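Drekgate Open Day Recordings: Data Card

Version dated 7/22/21

Summary

This collection holds the wrist-camera recordings made at the Drekgate open day, at which the Falluvton laboratory demonstrated tabletop handling of office supplies to members of the public. It contains 162 episodes. Each episode covers one attempt at one task and is stored in its own folder with a short text file giving the instruction as it was read out to the audience.

The collection is maintained by the Falluvton laboratory. Questions and corrections should be sent to Ekrem Türkmen at the laboratory's Drekgate office.

Setting

The demonstration took place in the ground-floor hall of the Zawadzka building. One arm with a two-finger gripper was fixed to a table, and visitors stood behind a rail on the far side. Sessions lasted 30 minutes, with a break between them for questions. The arm was guided by a trained operator throughout. Visitors chose the tasks from a printed card but did not operate the equipment.

Daylight was not controlled. Blinds in the hall were left open at the request of the building management, and brightness differs considerably between morning and afternoon sessions. Users who train on these recordings should expect washed-out areas and reflections.

Tasks

The printed card listed tasks of three kinds: taking a named item out of a container, placing an item into a container, and moving an item from one side of the table to the other. Items were ordinary stationery. Containers were used as bought, without markers or added labels.

Taking an item from a clear plastic bin was the task visitors asked for most often. The bin held pens of several colors, a pencil and a pair of scissors with black-and-red handles, lying close together, and the operator approached from above with the fingers near each other.
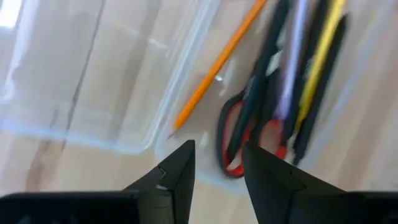

Ekrem Türkmen asked that users not treat the clear-bin episodes as a test of grasping alone, as the walls of the bin limit the approach and an operator will often give up a good grip in order to stay clear of the rim. He recommended reporting results for these episodes separately. The file named bikus_split.txt follows that recommendation.

Contents

Of the 162 episodes, 121 are marked complete. The remainder are marked stopped, meaning that the operator ended the attempt or that the session time ran out. Stopped episodes have been kept and should not be read as faults in the equipment.

No episode is longer than 300 seconds. Audio was not recorded. Recordings in which a visitor's face could be recognized were removed before release.

Known Issues

Fast wrist movement causes blur in many recordings, most noticeably during the approach. Dark pens that lie across one another can be hard to tell apart, and the item labels for such cases were entered by hand from the operator's notes. Where the notes did not settle the matter, the label reads "pen, dark" with no further detail.

The clock on the recording computer was reset during the second session. File times from that session should not be used to establish the order of episodes. The episode numbers are correct.

Use

The recordings may be used for research and teaching. Publications should name the collection as the Drekgate Open Day Recordings and state the version. Copies should be passed on with this card included.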